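Review: Orkance Bilingual Sign Kit for Public Counters

07/03/2018

Reviewed for the Public Information Section by Zahira Simanjuntak

Scope of the review

The Section was asked to assess the Orkance sign kit before any decision is taken on replacing the counter and platform notices at Furholm and Skivine stations. Both stations are required to display passenger information in two languages at equal size. The present notices were produced at different times by different offices, and the second language is often missing or printed in a smaller type. The kit was used at the Furholm ticket hall throughout November and was handled by the ordinary counter staff.

Contents and assembly

The kit contains 20 rigid panels, 50 blank inserts, a set of wall rails and a printed guide to layout. Each panel opens along its upper edge and takes one insert. The rails are fixed with screws, and the panels then slide in from either end. Staff at Furholm put up the first rail without outside help, although the guide shows the fixing holes in the wrong order on its second page and this caused some delay. The supplier has been informed.

The panels feel solid and close firmly. The upper edge is stiff at first and becomes easier with use. Inserts can be changed while the panel remains on the wall, a clear improvement on the screwed frames now in service.

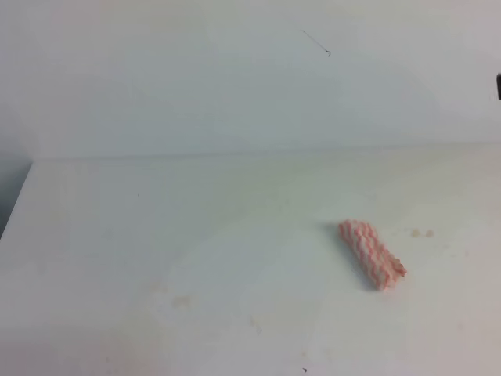

Layout and legibility

The layout guide gives both languages the same type size and places them side by side, with a narrow rule between them. This works well for short notices such as "Tickets", "Waiting room" and "Way out". Longer notices are less satisfactory. The text on refunds had to be divided between two panels, and passengers reading in the right-hand language did not always notice that it continued on the next.

Contrast is good under the hall lighting. Near the entrance, where daylight falls directly on the wall, the clear front of the panel reflects strongly in the afternoon and the lower lines are hard to read from the queue. A matt front is offered as an extra and should be ordered for any position facing a door or window.

The template software

Inserts are prepared with a program called Wei, supplied with the kit. It checks that both language fields have been filled in before it will print, and this check alone would have prevented most of the faults recorded in the present notices. It does not check the wording itself. Translations must still be approved by the language officer before printing, and the Section would not wish the software to be taken as a substitute for that step.

Accented letters printed correctly. Long place names were sometimes broken at the wrong point and had to be corrected by hand.

Cost

The kit is priced at 316 per set, including the software but excluding the matt fronts. Replacement inserts may be cut from ordinary card, and the supplier raises no objection to this.

Recommendation

The kit is suitable for ticket halls, waiting rooms and enquiry counters. It is not recommended for open platforms — the rails have no seal against rain, and the supplier makes no claim for outdoor use. The Section recommends the purchase of one set for Skivine and the retention of the set already at Furholm, with matt fronts to be added at both entrances. Platform notices should be dealt with under a separate order.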